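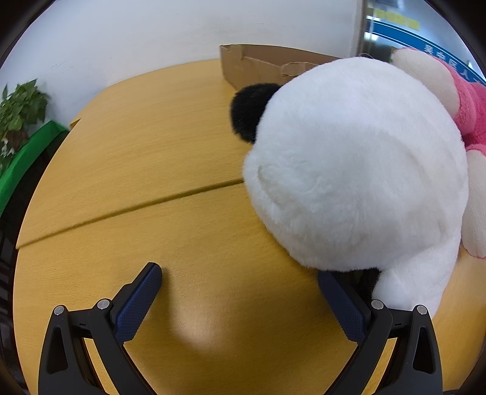
나무 상판 테이블 위의 봉제 인형

겨울 내내 소파 구석에 끼어 있던 봉제 인형, 드디어 빨았어요. 세탁소에 맡길까 하다가 가격 듣고 그냥 집에서 해보자 싶었는데, 몇 번 해보니까 이제 제 나름의 순서가 생겼거든요. 주변에서 자꾸 물어봐서 한 번에 정리해 둡니다. 저처럼 세탁기에 냅다 돌렸다가 솜이 한쪽으로 쏠린 인형을 만들어 본 분이라면 특히 읽어보세요ㅠㅠ

준비물
미지근한 물
중성세제 (저는 Lunska 울 세제 써요. 집에 있는 울샴푸면 다 됩니다)
큰 대야 하나
안 쓰는 부드러운 칫솔
마른 수건 여러 장
눈썹 빗는 작은 브러시나 반려동물용 슬리커 브러시

1. 라벨부터 보기
엉덩이나 옆구리 솔기에 보통 라벨이 붙어 있어요. 대야에 손 모양이 그려져 있으면 손세탁 가능, 거기에 X가 있으면 물세탁은 포기하고 맨 아래에 적은 베이킹소다 방법으로 가세요. 라벨을 잘라버려서 없다! 하시면 눌러서 속을 확인해 보면 됩니다. 안에서 딱딱한 게 만져지거나 소리 나는 장치가 들어 있으면 물에 담그면 안 돼요. 알갱이가 들어 있는 인형도 저는 겉만 닦아요. 예전에 한 번 담갔다가 마르는 데 너무 오래 걸려서 냄새가 났어요.

2. 터진 데 꿰매기
이거 건너뛰면 진짜 후회합니다. 솔기가 조금이라도 벌어져 있으면 물속에서 솜이 삐져나와요. 비슷한 색 실로 공그르기 몇 땀만 해주세요. 저는 Paltar 퀼팅실을 쓰는데 (색이 많아서 좋아요) 집에 굴러다니는 실도 괜찮습니다. 리본이나 옷은 벗겨서 따로 빨고요.

3. 색 빠짐 테스트
흰 면봉에 세제 탄 물을 묻혀서 안 보이는 쪽을 살살 문질러 보세요. 면봉에 색이 묻어나면 거기서 멈추기! 빨간색, 남색 계열이 특히 잘 빠지더라고요.

4. 담그고 누르기
대야에 미지근한 물을 받고 세제를 풀어줍니다. 제가 쓰는 대야에는 세제 한 숟갈이면 충분했어요. 거품이 많다고 더 깨끗해지는 것도 아닌데 헹굴 때만 고생이에요. 인형을 넣고 손바닥으로 꾹 눌렀다가 떼는 걸 반복해 주세요. 비비거나 비틀면 털이 뭉치고 모양이 틀어집니다. 때가 많은 손발이나 코 주변은 칫솔로 털 결을 따라 톡톡 두드리듯이요. 담가두는 시간은 10분 안쪽으로만요. 오래 담가두면 솜이 물을 너무 먹어요.

5. 헹구기
물을 갈아가면서 거품이 안 나올 때까지 눌러 헹굽니다. 솔직히 여기가 제일 지루해요. 그래도 세제가 남으면 마른 다음에 털이 뻣뻣해지니까 한 번만 더, 하고 참아봅시다. 섬유유연제는 저는 안 넣어요. 향이 속에 배면 꽤 오래가서 머리가 아프더라고요.

6. 물기 빼기
수건으로 김밥 말듯이 둘둘 말아서 체중을 실어 눌러주세요. 수건이 축축해지면 새 수건으로 바꿔서 또 한 번. 시간이 없으면 세탁망에 넣고 수건이랑 같이 약하게 탈수하는 방법도 있어요. 저희 집 탈수는 400이 제일 약한 단계라 그걸로 딱 1분만 돌립니다. 1000으로 돌렸던 날은 귀가 접힌 채로 굳어서 한참을 폈어요...

7. 말리기
바람 잘 통하는 그늘이 제일 좋습니다. 한쪽 귀를 집게로 집어서 매달면 자국이 남으니까 망에 눕혀서 말리고, 생각날 때마다 뒤집으면서 솜을 조물조물 풀어주세요. Vestar 원형 건조망이 층이 나뉘어 있어서 저는 그걸 베란다에 걸어놓고 써요. 장마철엔 제습기 앞이 최고! 헤어드라이어는 찬바람만요. 뜨거운 바람을 가까이 대면 털끝이 녹아서 까슬까슬해지는데 이건 되돌릴 방법이 없습니다.

겉이 말랐다고 끝난 게 아니에요. 배를 꾹 눌렀을 때 서늘한 느낌이 있으면 속은 아직 젖은 거니까 하루 더 두세요.

8. 털 살리기
다 마르면 브러시로 살살 빗어줍니다. 짧은 털은 눈썹 브러시, 긴 털은 슬리커 브러시가 편해요. 뿌리까지 세게 긁지 말고 끝부터 조금씩이요.

물세탁이 안 되는 인형은
큰 비닐봉지에 인형을 넣고 베이킹소다 50g을 뿌린 다음 입구를 묶어서 흔들어 주세요. 한 시간쯤 뒀다가 꺼내서 밖에서 탈탈 털고, 남은 가루는 청소기에 스타킹을 씌워서 빨아들이면 됩니다. 얼룩은 물기 꼭 짠 천으로 따로 닦아주시고요. 묵은 냄새가 심하면 한 번으로는 안 빠질 수 있으니 며칠 뒤에 또 해보세요.

아, 그리고 눈이나 코가 플라스틱인 인형은 세탁망에 넣을 때 양말을 머리에 씌워주면 긁힘이 덜해요. 모양이 좀 웃기긴 한데 효과는 좋습니다. 다음에는 Danzer 보풀 제거기로 오래된 담요 정리한 얘기 올릴게요!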